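How to balance a pair of carbs at home (and when to leave them alone)

Most twins that come to me "needing the carbs balanced" need something else first. A pair of carbs drifts slowly. If your bike ran well last month and runs like a bag of spanners now, I doubt the balance screw moved by itself, and you should look elsewhere before buying any gauges.
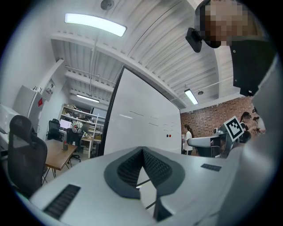
So, first, the boring checks. Valve clearances, done cold. Ignition timing. Air filter clean and properly seated. Plugs the right grade and not black. Then the rubber stubs between the carbs and the head, which go hard with age and crack on the underside where you can't see them. With the engine ticking over, spray a little soapy water round each one. If the idle changes, you have an air leak, and you can balance till Christmas without getting anywhere.

Forums will tell you to use carb cleaner for that test. It works, and it's also flammable and you'd be squirting it next to a hot exhaust. Soapy water is fine.

What you need

Vacuum gauges, either dial or liquid column. I've used a cheap Vurero dial set for years and never trusted the numbers on it, but for this job the numbers hardly matter as long as both dials agree with each other. Check that they do: put both hoses on the same carb in turn and see if you get the same reading. Mine didn't, out of the box. I marked the difference on the glass with a felt pen and carried on.

The Amomell set costs a good deal more and comes in a nicer case. I borrowed one for a month and got the same result on the same bike.

You'll also want a long thin screwdriver, an 8 mm spanner, a big fan, and some way of feeding the engine with the tank off. A small drip bottle hung from the handlebar does it, well away from anything hot. Work outdoors or with the door wide open.

Getting set up

Take the bike for a proper ride first. Ticking over on the stand for five minutes doesn't count as warm, whatever the manual for your gauges says. If the choke is still doing anything at all, your readings are worthless.

Put it on the centre stand, tank off, drip bottle on. Find the vacuum take-offs, which on most twins are small screws or rubber caps on the inlet side. Fit the adaptors finger tight and then a nip more. They go into soft alloy and it strips easily. If one of them already runs to a vacuum fuel tap, plug that pipe while you work.

Check the throttle cable has a bit of free play and that the revs don't rise when you turn the bars from lock to lock. If they do, sort the cable run now.

Adjusting

Start the engine and set the idle to whatever your book says. Close down the dampers on the gauge hoses until the needles stop thrashing about but still move. Shut them too far and you'll get two lovely steady needles telling you nothing.

The balance screw sits between the carbs on most linked pairs. Turn it an eighth at a time, blip the throttle, let it settle, then read. People leave out the blip and wonder why the setting has gone by the end of the road. The linkage needs to move and come back to rest before the reading means much.

When both needles match, reset the idle and look again. One affects the other, so expect to go round twice. Then hold it at a steady fast idle and check they still agree. If they match at tickover and part company above it, suspect a worn linkage or a split diaphragm. No amount of screw turning will cure those.

Don't touch the mixture screws during any of this.

If the bike has a separate cable for each carb, the adjusters are on the cables and the job is fiddlier. Slacken the locknut, adjust, tighten, check again. The locknut always pulls it out a bit.

About the gadgets

I've seen the Stukico app, which claims to balance your carbs by listening to the exhaust through a phone. I tried it on a bike I'd put well out on purpose. It told me everything was perfect. Perhaps yours will do better.

Putting it back

Screws or caps back on the take-offs, with new washers if the old ones are flat. Reconnect the fuel tap pipe. I've forgotten that one myself and pushed a bike home. Tank on, check for drips, then ride it and look for drips again when you stop.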